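**Nornutach household demonstrations: progress report, October**
Prepared by the Girkley group for Studell

Thank you again for your patience with us over the summer, and for the kind questions after our last report, which gave us plenty to talk over at our own table before we sat down to write this one. It has been a good stretch of work on the whole, with one slow patch in the middle, and I'd like to take you through both.

## Where we are

You'll remember that the grant pays for 700 accepted demonstrations of everyday kitchen tasks, all of them given to the arm by a person – either by taking hold of it and moving it through the task by hand, or by driving it from the remote station with the handheld controls. As of this report we have 406 accepted. A demonstration counts as accepted once a second person on the team has watched the replay from start to finish and agreed that the task was done cleanly and that the joint record has no gaps in it.

Of those 406, 200 were given by hand and the rest by remote control. We had planned on leaning much more heavily on the hand-guided kind, and I want to explain why the balance moved, because it touches the budget a little.

## By hand and by remote

Guiding the arm by hand is a lovely way to start somebody off. A new demonstrator can walk in on a Tuesday morning, get the safety talk, and be giving perfectly usable demonstrations before lunch. You feel the weight of the arm and you feel when it is coming up against something, and people slow down in the right places without being told. The trouble is that the demonstrator's own hands and sleeves keep getting into the camera views, and for the close work at the edge of a tray or the handle of a mug that is exactly the part the learning software needs to see.

Remote control has the opposite character. The views stay clear, but it takes people a good while to get comfortable, and the early attempts tend to be jerky, with a lot of hovering and second thoughts just before the fingers close. We spent most of the slow patch I mentioned on this. In the end we lowered the top speed of the controls, added a short warm-up that everyone does before recording, and began letting people throw out their own attempts without having to write up a reason. The mood at the station improved right away (it is surprising how much a form can weigh on a person!) and so did our acceptance rate.

## The tray task

Tray work is where most of our attention is going at present. A flat tray with a raised rim asks a lot of a two-handed job done with one gripper: the demonstrator has to come in low, meet the rim squarely, and decide whether to pinch, push or pull. We have settled on three versions of the task – squaring the tray up on the counter, sliding it a short way, and turning it – and we write each one up separately so that nothing gets blended together later on.

We also made up our minds to keep the counters lived-in. It would be quicker to record on a bare surface, and our first batch was done that way, but the policies trained on it did poorly as soon as a few ordinary things were standing nearby. The demonstrators now work among appliances, boxes and jars, and we change the arrangement between sessions.

## Equipment and spending

The second remote station from Bagheri arrived later than promised, but it is set up and in daily use. That gives us 2 stations, and it means a newer demonstrator can sit next to an experienced one and watch the same replay. We are a little under on equipment and a little over on demonstrator hours, mostly on account of the extra practice time. We would like your blessing to move the difference from the one line to the other; the total stays as it was.

## What comes next

Between now and the next report we plan to finish the tray set, go back over the bare-counter batch and decide how much of it is worth keeping, and run a first comparison of policies trained on hand-guided demonstrations against those trained on remote ones. I'd be glad to have you visit for that last part, if the calendar allows.

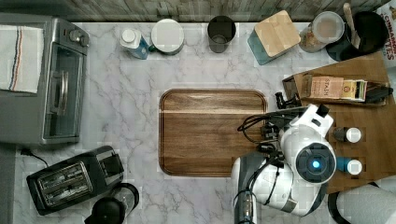 Studell: Thank you for this, and yes, please go ahead and move the money to demonstrator hours. Before you run the comparison, could you match the two groups by task? If the hand-guided set leans toward the early bare-counter work, we won't know which difference we're looking at. We'd love to come and try the remote station ourselves.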